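Can You Trust the Person Telling the Story?

When you open a novel, somebody starts talking to you. That somebody is called the narrator. Most readers believe the narrator right away. Should they?

Let's test it with a made-up book called The Lamps of Kirport. A boy tells us he saw a ship called the Deltonero sink in the harbor. In chapter 2 he says he watched from the beach. In chapter 8 he says he was up on the roof. Both can't be right. Maybe he forgot. Maybe he was never there and wants us to think he was brave.

A storyteller like this is called an unreliable narrator. It's a long name for a person whose word you should check.

Some people will tell you these narrators are always liars. I doubt it. A narrator who is six might simply not understand what the grown-ups are up to. Another might be scared, or proud, or half asleep.

You may also hear that a long book must be a truthful one, with so many details in it. Don't fall for that either. A writer can fill 725 pages with details and every one can be wrong. A name like "the silver mines of Mangundap" sounds solid, but sounding solid is easy.

So how do you check? Look for times when the story changes. Watch what the other characters do when the narrator talks. If everyone in the town of Kavar leaves the room, that's a clue, even if the narrator says they all love him.

Small objects are worth watching too. Suppose he says a coat was hanging in the hall, and later there was only a bare hook.
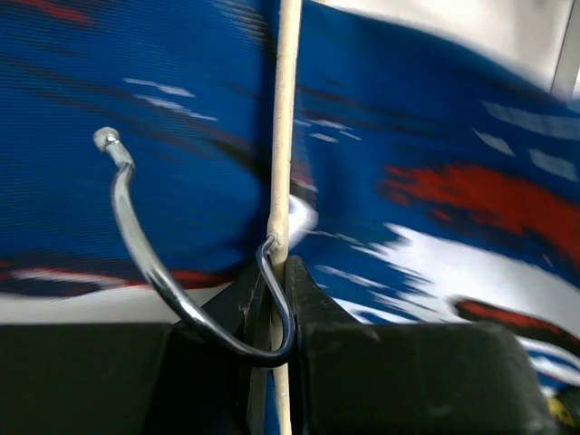 A shiny metal hook and a pale wooden rod.

Did someone take the coat? Was there ever a coat? The book may not tell you, and you don't have to pick an answer by the last page. Try reading the first chapter again when you're done. See how much of it you still believe.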